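6 November 2022
By Telma Vergara

I finally got to the box of sheer fabric that has been under the bed since January. Most of it came from a shop in Idavell that was closing out its curtain remnants. I paid 25 dollars for the lot and then didn't touch it, mainly because sheer cloth slides all over the place when I try to fold it.

My old method was to fold in the air, the way I do towels. It came out crooked every time. Now I lay each piece on a flat white surface and smooth it from the middle out. White also makes it easy to see where a pale print starts and stops. The ginkgo leaf one, with green, yellow and light orange leaves, is my favorite of the bunch.
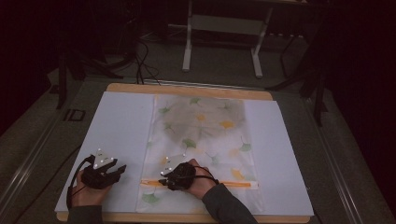
Should sheer fabric be ironed before it gets folded?
Only if the creases are bad. I use the lowest setting with a cotton dish towel on top, and let the piece cool flat before folding.

I fold lengthwise first, then in thirds, and put a sheet of tissue inside the last fold. Pins leave holes in this kind of cloth, so I tie each bundle with a strip of scrap cotton. The bundles went into 2 shallow drawers in the hall. The heavier linen from Palma stays in the closet for now. I still need to find a use for the short ends.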